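History > Founders and Statesmen > Questions

Questions I get about the Massawe letters

I've been putting the Massawe letters online for a while now, and the same questions keep landing in my inbox. So I finally sat down on a rainy afternoon and wrote out my answers. If yours is missing, write to me and I'll add it!

Who was Massawe?

He was the first envoy the Clandilden republic ever sent abroad. Before him the country had a flag, a parliament that met above a grain store, and no one overseas who had heard of it. He spent 22 years knocking on doors in foreign capitals – mostly on his own, often on borrowed money – and he wrote home the whole time.

How many letters are there?

I have 136 on my list. Of those, 107 are transcribed and up on the site, and I'm still working through the rest (his handwriting gets dreadful toward the end, and he loved to write sideways in the margins when he ran out of paper).

Did he sign the recognition treaty himself?

No, and I get this one a lot. He did the talking for it, but by the time the papers were ready he was sick in a boarding house and his deputy signed. The school books in Clandton had it wrong for years. Zawadi Kimaro was the first to point out the deputy's signature, in a talk she gave at the town library, and I was sitting in the second row feeling pretty silly, having repeated the old story on this very page. 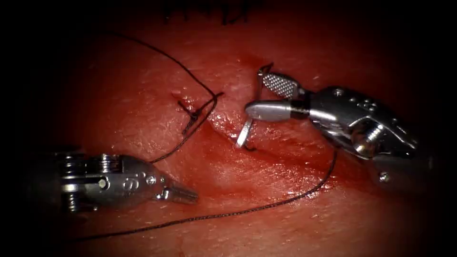
Massawe never seemed to mind, by the way. In his next letter home he spends one line on the treaty and a page and a half on the price of coal.

Where can I see the statue?

It's in Clandton, on the small square behind the post office. Go in the morning if you want to read the plinth, the sun is right behind it after lunch. There's a little ceremony every July on the anniversary of recognition, with a brass band and some fairly long speeches. I go every year and I always bring a folding chair.

What is Primance?

Primance was the country house where the five-day talks took place. People write to me thinking it was a person, or a code name, which I'd have loved. It's privately owned and you can't go in, but the gates are on the public road.

Can I use your transcriptions in my school project or book?

Please do! Just say where you got them. If you're quoting letter 5, check back first, as Beverley Cheetham is still going over the date on it with me. We have gone back and forth on one smudged numeral for most of the winter and I think she's right, but I'm not ready to tell her so.

Do you take corrections?

Yes, gladly, and I've had some good ones. Tell me the letter number and the line, and if you have a source, send that too. I can be slow to answer in the summer.

Last updated April 12, 2025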